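本页说明如何为外置固态硬盘启用全盘加密、设置恢复密钥并完成交付登记,适用于信息技术服务部发放的全部 Skunex 移动存储设备。

**文档维护:** Tania Marikar
**最近修订:** 2023-11-16

## 一、适用范围

凡需携带离开 Dundton 办公区的外置硬盘,均须按本页步骤处理后方可使用。Numton 分部的设备由当地管理员 Ruwan Howlader 统一办理,步骤相同,登记表另行保存。

机械硬盘与闪存盘不在本页范围之内,请参阅《可移动介质管理办法》。

## 二、准备工作

开始前请确认以下条件:

- 操作账户具有本机管理员权限;
- 硬盘内的数据已另行备份,格式化会清除全部内容;
- 计算机已接通电源,并已关闭自动休眠;
- 使用随盘附带的数据线,直接连接主机接口,不经过扩展坞。

个人便携设备与随身物品请分开存放,硬盘不得与未加密的备份盘装入同一收纳袋。

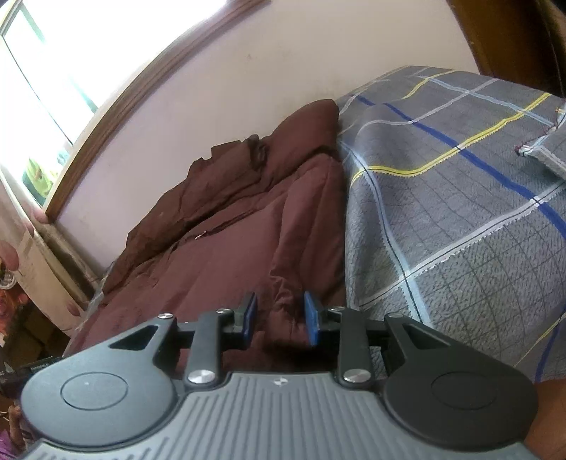

**已经存有文件的硬盘,能否不经格式化直接加密?**

技术上可以,但本部门不采用这种方式。已删除文件的残留数据可能仍保留在未使用的区块中,因此统一要求先备份、再格式化、后加密,并在加密时选择“整个驱动器”。

## 三、操作步骤

### 1. 格式化

1. 连接硬盘,打开“磁盘管理”。
2. 核对磁盘编号与容量,确认所选磁盘为外置硬盘。
3. 删除原有分区,新建一个简单卷。
4. 文件系统选择 exFAT;仅在 Windows 环境中使用的,选择 NTFS。
5. 卷标填写资产编号,例如“SK-257”。

### 2. 启用加密

1. 在资源管理器中右键单击该卷,选择“启用 BitLocker”。
2. 选择“使用密码解锁驱动器”,输入符合口令规范的密码。
3. 在恢复密钥页面选择“保存到文件”,存入部门密钥库,不得保存在本机桌面或硬盘自身。
4. 加密范围选择“加密整个驱动器”,加密模式选择“兼容模式”。
5. 单击“开始加密”,进度达到 100% 之前不得拔出数据线。

如中途必须中断,请先单击“暂停”,待状态更新后再安全弹出。再次连接后可继续执行。

### 3. 验证

1. 安全弹出硬盘,重新连接。
2. 确认系统提示输入密码,且输入前无法浏览文件。
3. 使用恢复密钥解锁一次,确认密钥库中的记录有效。
4. 复制一个不小于 300 MB 的测试文件,比对校验值后删除。

验证未通过的硬盘应退回 Kasun Hettiarachchi 处,不得自行重新分区后继续使用。

## 四、携带与保管

外出期间,硬盘应随身携带或锁入箱柜。住宿时请勿将硬盘留在衣物口袋或床铺上,离开房间前应再次核对。 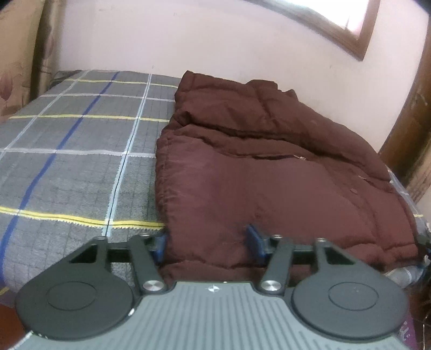 *图 2:床上折叠放置的褐红色棉服,可见口袋开口与拉链头。*

硬盘在低温环境中放置较久时,应待其恢复至室温后再通电。托运行李中不得放置存有内部资料的硬盘。

## 五、常见故障

| 现象 | 处理方法 |
| --- | --- |
| 未出现 BitLocker 选项 | 确认系统版本为专业版或企业版,并检查管理员权限 |
| 加密进度长时间不变 | 检查数据线连接,查看系统日志,必要时暂停后继续 |
| 密码正确但无法解锁 | 更换接口重试,仍无法解锁的,使用恢复密钥 |
| 传输速度明显偏低 | 确认接口规格,避免与其他高功耗设备共用集线器 |

连续输入错误密码达 4 次的,请停止尝试并联系服务台。

## 六、登记与归还

加密完成后,经办人应在 Rathnayake 资产系统中填写资产编号、使用人、密钥库条目号和预计归还日期。登记内容由 Dinesh Thambiah 复核,复核通过后设备方可领出。

归还时无须自行清除数据。服务台将删除加密卷、注销对应密钥,并在系统中更新设备状态。逾期未还的设备于每年 June 盘点时统一核查。

对本页内容有疑问的,请通过内部工单提交,类别选择“存储设备—加密”。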